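Workshop notebook – glaze bench, May, entry 16

Started 7:40 a.m., kettle on, kiln still ticking. Opened the lid a crack at 8:15 and could not wait any longer, so this entry begins with me squinting through the gap with a flashlight. And the celadon worked! Finally a proper soft green with depth in it, pooling in the carved lines exactly the way the Bamencombe tiles do. I have been chasing this since winter and I'm grinning like a fool.

Full unload at 10:30. Notes while I still remember which shelf was which.

Top shelf: test tiles A to F, Potari white stoneware body. A and B are underfired, dry and chalky at the rim. C is fine. D is the one, see below. E crawled badly on the back where I must have left fingerprints. F I can't read because the number burned off. Use the iron oxide pencil next time, Saskia told me this in March and she was right.

Middle shelf: four of Annatjie's mugs with the ash glaze. Lovely runs on all of them, one stuck to the kiln wash but it came away with a tap. She'll want to grind the foot.

Bottom shelf: cooler by a good bit, cone barely leaning. I blame the bottom element. Pieter Ngubane has the meter and will check the resistance before the next load.

Recipe for D, as mixed (340 g dry, sieved twice):
feldspar 136
silica 102
whiting 68
kaolin 34
plus red iron oxide, 3.4 on top

Water by feel, to thin cream. Dipped for a count of three. I tried a count of five on C and it went cloudy over the carving, so thinner is better with this one. Much thinner than I would ever have guessed!

Now the reduction. Kittipong sat with me for the whole gas firing and talked me out of starting it too early, which is what I did the last two times. We let it climb clean, then closed the damper a finger's width and kept it gentle. I had always pictured big flames out of the spy hole. He likes a small lazy flame that you nearly have to look for, and the color on D says he knows what he is doing. Shutdown, damper closed, home to bed smelling like a bus.

Crazing: D has a fine network on the outside curve, none inside. I like the look, but for anything people will eat from I want it gone. Plan is to swap some of the feldspar for silica in two steps and see where it stops. Pieter Nkosi suggested a pinch of talc as well. One change at a time, so talc goes on the later list.

Mixed a 500 g batch of the first adjusted version after lunch. It settles like concrete if you look away. Added a little bentonite, soaked first, and it stays up nicely now. Bucket is labeled D2, on the left under the window – please don't top it up with water, anyone, I've marked the level in pencil.

To do:
order whiting, we are down to the last scoop
wax the feet on Saskia's bowls
new kiln wash on the two bottom shelves
ask Annatjie where her ash came from, apple or mixed
carve six more tiles, deeper lines this time

4:50 p.m. Took D outside to look at it in daylight and it's even better, almost blue in the deepest lines. Cannot wait for D2. 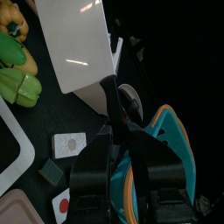 Teal bowl with the orange rim.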